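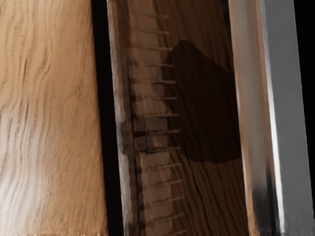

Madeira clara de um lado, madeira mais escura do outro.

Vou escrever umas notas sobre reformar o chão de um apartamento antigo, porque passei os últimos meses nisso e várias pessoas me perguntaram como foi. Fio longo.

O apartamento fica em Chiba, segundo andar, prédio sem elevador. São 115 metros quadrados se contarmos a varanda. O chão original era de tábua corrida e ninguém mexia nele desde a última pintura das paredes.

Primeira dúvida: lixar ou trocar. Pedi dois orçamentos. O da Surico saiu mais caro, mas incluía tirar os rodapés e voltar a colocá-los. O outro cobrava isso à parte e não dizia quanto.

A Chiharu Minami, que fez a visita pela Surico, levantou uma tábua no corredor e mediu a espessura. 16 milímetros. Dava para lixar mais uma vez, talvez duas. Decidi lixar tudo menos o quarto dos fundos.

No quarto dos fundos havia infiltração antiga junto à janela. Ali troquei as tábuas. A cor nova não bate com a do resto do apartamento e não tentei igualar. Tingir madeira para parecer velha raramente me convence.

Sobre a lixa: começaram com grão grosso e foram até 180. Perguntei se valia a pena ir mais fino. A resposta foi que, com óleo, a madeira muito polida absorve menos e mancha mais fácil.

Óleo ou verniz? Usei o óleo da Vustent na sala e no corredor, verniz na cozinha. O óleo pede manutenção todo ano. O verniz não, mas quando risca é preciso refazer a área toda.

O cheiro foi a pior parte. Dormi quatro noites na casa da Aoi Wada – que ainda me emprestou um ventilador – e mesmo assim voltei cedo demais.

Pó: tapem tudo. Portas, tomadas, a grelha do exaustor. Eu esqueci o armário da entrada e lavei casacos durante uma semana.

Alguém perguntou pelas frestas. As pequenas ficaram como estavam. A madeira abre no inverno e fecha no verão, e a massa acaba por soltar. Nas maiores entraram tiras finas de madeira, coladas só de um lado.

A obra terminou em 07/03/2018. Ainda não pus tapetes nem arrastei o sofá para o lugar. Feltro nos pés das cadeiras já tem.

Ficou por fazer a soleira entre a cozinha e o corredor. Encomendei uma peça na Mistley, chega em July segundo o email deles, ou seja, julho. Até lá há um degrau pequeno e eu tropeço nele.

Se tiverem perguntas sobre o verniz da cozinha, deixem aqui que respondo à noite.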